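Service charge gone up again at Kirkgate

stanora
Monday's letter says the service charge on the Kirkgate units goes up by £434 a quarter from October. No breakdown, only a line about "shared costs". Has everyone had the same letter?

rorkik
Same here. Ours is one of the small units at the back and we've been charged the same as the front ones, which have twice the floor space. The lease says it should be split by area. Check clause 4 in yours.

shezi
Mine says by area as well, but there's a bit further down that lets them use "any fair method". I wouldn't rely on clause 4 alone.

rorkik
Fair to whom, though? They have to show how they worked it out.
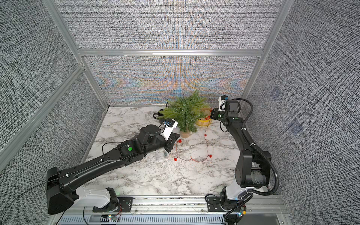 I asked for the accounts in spring and got one page. Cleaning was down as 3,000 and the stairwell hasn't been mopped since I moved in.

stanora
It gets mopped, just not often. I've seen the bucket out.

shezi
The cleaning isn't worth arguing over. The roof repair is the big one. If they're putting that through the service charge we should have been asked first.

rorkik
That rule is for flats. It doesn't cover business leases.

shezi
Fair enough, I was thinking of my flat. I'd still ask for the roof invoices.

stanora
I've written asking for the full accounts and the floor areas they used. I'll pay the old amount until they answer.

rorkik
Careful with that. Ours lets them add interest at 4 per cent over base if you pay short. I'm paying in full and putting "under protest" on the letter.

stanora
Didn't know about the interest. I'll look at mine tonight before I send anything.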